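Lurberg tables cleared, and cleaned, ahead of Gravville handover

Posted 5/12/22 by Skye Buchanan

Quick one from Gravville while the kettle's on. The light wood tables everyone has been asking after are getting their final going-over this week, and the first one looks good. Pale top, fine grain, nothing sitting on it. 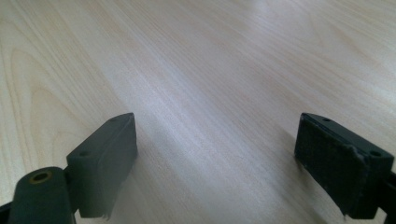
Bollside Bulletin - Issue 60, p. 19

The tables are part of the shared washroom and kitchen project the Bollside tenants voted for back in March. Total spend so far, $2,866. That covers the tables, a stack of cups and other small stuff, plus delivery from Lurberg. Leckie, the firm doing the fitting, says it won't go over.

"People kept telling us the old ones were too dark and you could never see if they were clean," said Sarla Rawat, who put the order in. "So we went pale. You'll see every crumb. Good."

Not everybody is sold. Rory Swanson from the second floor wanted something darker and said so at the meeting, twice. He also asked who wipes them down. Answer: whoever used it last, same as before. There will be a sign. Ishbel Lindsay is doing the sign.

On the wood itself - the grain has streaks that run straight for a bit and then open out into arches at one side. Catches the light too, nearly silver in one patch. Smooth top, no marks. Rawat says leave it that way please, and use a mat under anything hot.

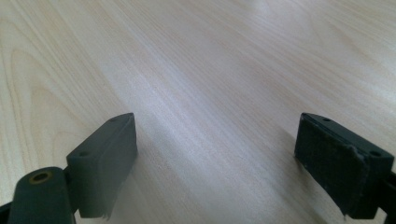
2 min read

Next up is the small stuff. One cup per spot for toothbrushes, brush end up, and tenants bring there own brush. Oi-ling Tsao picked the cups. She went for teal, on the grounds that white ones vanish in a shared washroom and end up in somebody's cupboard. Fair enough.

Layout is still being argued over. Cups at the back of the table or near the front edge? Tsao says back, so sleeves don't catch them. Swanson says front, because his kids can't reach. They are trying it both ways before anything gets settled.
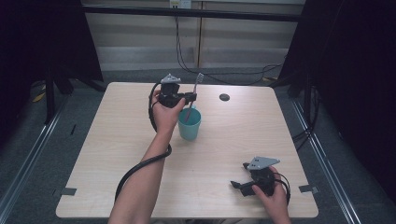

Tsao also wants it known that the cups are for brushes only. No razors, no pens, no loose change. Anything else left in one goes in the lost property box by the stairs, and the box gets emptied at the end of the month.

Tenants get the use of everything once Leckie signs off the room. No date on that yet - Lindsay is hoping for the 20th but the paperwork isnt back. Old tables are free to anyone who can carry one, first come first served. Ask Sarla Rawat, and bring a second pair of hands for the stairs.

Comments on the cup question to the Bulletin tray by the front door. Names on them this time please.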